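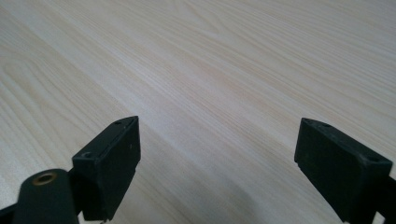
*the table, cleared. took me all morning.*

2020-03-28

Ok quick one, dinner's in the oven and I have maybe half an hour.

So the big table. We've had it in the front room since we moved to Bredside and I don't think I'd seen the top of it properly since January. It was mail, then it was mail plus the sewing machine, then it was where everybody dumped whatever was in their hands. And now we're all home all day and I need somewhere to work that isn't the bed. My back is done with the bed.

Started after breakfast. Rule was everything comes off, no sorting on the table itself. I sort on the table and then I just make neater piles on the table, I know me. So it all went on the rug. Looked terrible. Kept going.

What was on there, for the record:

- mail, mostly junk, two things I should have answered
- the sewing machine and the curtain I started (still one curtain)
- a Rilik catalog, 34 pages of shelves I can't afford
- seed packets
- three phone chargers, one of which fits a phone we own
- my good scissors!! had already bought new ones

The junk went straight in recycling. Seeds to the kitchen windowsill so I'll remember to plant them. Sewing machine is back in the closet, which hurts a little, but I can get it out again when I want it. The curtain can wait, the window faces a wall anyway.

Then the top. There were rings from mugs and something sticky by the window end that I'm not going to think about. Warm water, a drop of dish soap, cloth wrung out nearly dry. Wipe with the grain, dry it right away with an old towel. I did the sticky patch three times. I didn't use the spray, the spray left it cloudy last year and I was mad about it for weeks.

And the grain! I forgot it had any. There's a big arching bit, loops inside loops, and then long thin streaks over the rest of it. All very pale. I picked this table because of that, stood in the Wukska store stroking it like a weirdo, and then covered it in paper for a whole winter. When the light comes in there's a bright band right across it and I keep walking past to look.

It cost 140 by the way, it was the floor model. Best thing we bought for this place. The delivery was another 60 and I'm still a bit sore about that.

Measured nothing, planned nothing, but here's how it's going to work from now on:

Laptop and one notebook during the day. Both go on the shelf before supper. Supper happens at the table, with plates, like people. Mail goes in the box by the door and gets opened the same day (we'll see). Mugs get a coaster. I had coasters the whole time, they were under the catalog.

Mr. Kwiatkowski next door – Mieczysław, but I've never once managed to call him that – used to refinish furniture and I asked him over the fence if I should put oil on it. He shouted back to leave it alone. Then he shouted for 10 minutes about felt pads, so I've got felt pads on my list now. Under lamps, under vases, under anything with feet. Fine. He's right about the lamp, it does scratch.

Rainer wants to know if he can set up his jigsaw on it. He asked before I'd even put the towel away. I said one end, and only on the board, so it can be moved. He says he doesn't know where the board is. I know where it is, it's behind the couch, it's been behind the couch for ever.

Still to do: the rug. Everything I didn't throw out is still on the rug. There's a stack of drawings to go through and I can't do those fast, I end up reading the backs. Also a bag of fabric scraps that I keep saying I'll make into napkins. Might just hem four and give the rest away when that's possible again.

Also need a chair that's the right hieght. The blue one is too low, the kitchen ones are hard as rocks, I've been using a cushion folded over and it slides. If anyone has a desk chair they're not using and lives close by, leave a comment, I can pick it up off your porch.

Ok the timer's going. Potatoes. I'll post the rug when it's fit to be seen, and teh curtain if I ever finish it.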